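Compte rendu — réunion de l'équipe Entretien et petit matériel, Hulov
Lundi 7 décembre 2020, salle du bas
Notes prises par Vasilis Vasić, au fil de l'eau, corrections bienvenues

Présents : l'équipe du matin au complet, deux de l'après-midi. Excusée : la lingerie (livraison).

1. Compte rendu précédent
Adopté. Une rectif : la commande Flallex portait sur 200 chiffons, pas 341. 341 c'est le total en stock avec les anciens. À corriger dans le tableau.

2. Chiffons gris, où et comment les ranger
Gros morceau de la réunion. Rappel : depuis mars les gris traînent en tas au fond du bac, on tire celui du dessus, les autres ne tournent jamais. Proposition de Diden — les passer dans les supports en fil noir, ceux à triangles, un support par table. Essai sur la table en bois clair. Le tissu se glisse entre les fils, pan rabattu derrière.

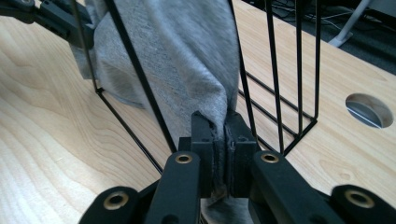 Est-ce qu'on met aussi les microfibres sur ces supports ?
Les microfibres restent dans les tiroirs étiquetés, les supports sont réservés aux gris.

Discussion ensuite. Pour : on voit d'un coup d'oeil s'il en manque un, ça prend moins de place que le bac. Contre : si on en met trop ça bourre et plus personne ne remet rien. Limite demandée par l'après-midi. Accord sur un chiffon par support pour commencer, on verra pour deux.
Point soulevé : l'ourlet ne doit pas traîner sur le plateau, sinon il ramasse tout. Remonter le pan si besoin.
Ceux qui reviennent humides — fil à linge d'abord, support ensuite. Pas de discussion là dessus.

3. Pliage
Trois façons de faire dans l'équipe, aucune écrite. Décidé : à plat sur la table, devant le support, on lisse à deux mains, bords ramenés vers le milieu, puis on enfile. Le pliage en quatre est abandonné, trop épais entre les fils. Vasilis rédige une fiche d'une page, avec croquis. Relecture par l'après-midi avant affichage.
Le support se place au milieu du plateau, derrière le chiffon. Ne pas le mettre au bord — déjà tombé deux fois chez Nicholas (atelier d'à coté) et un fil tordu.

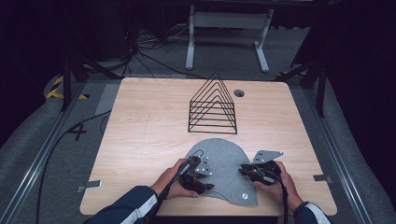
Table d'essai : chiffon gris à plat, support à triangles derrière.

4. Plateaux
Coins arrondis, rien à signaler. Nettoyage des plateaux : éponge à peine humide, pas de produit à vitre, il laisse des traces sur le clair. Passage de câbles : retirer les peluches une fois par semaine. Qui ? Pas tranché, on met ça dans le roulement du matin en attendant.

5. Commandes
— 10 supports en fil, même modèle, chez Flallex. Devis demandé, pas encore reçu.
— 7 chiffons à remplacer, usés aux coins. On prend dans le stock, pas de commande.
— Étiquettes : reste une planche. Diden regarde s'il y en a à l'étage avant d'acheter.
Question du budget reportée, il manque les chiffres de novembre.

6. Divers
Le bac vide : demandé par la lingerie, accordé dès que les gris en sont sortis. Le rendre propre svp.
La porte du placard ferme toujours mal. Signalé une troisième fois. Vasilis relance par écrit.
Le planing de fin d'année circule, à remplir avant vendredi midi.

À faire
Fiche pliage : Vasilis
Devis supports + étiquettes : Diden
Correction du tableau de stock : équipe du matin
Tri des chiffons usés : après-midi

Prochaine réunion en janvier, date à confirmer par mail. Fin à 11 h 20.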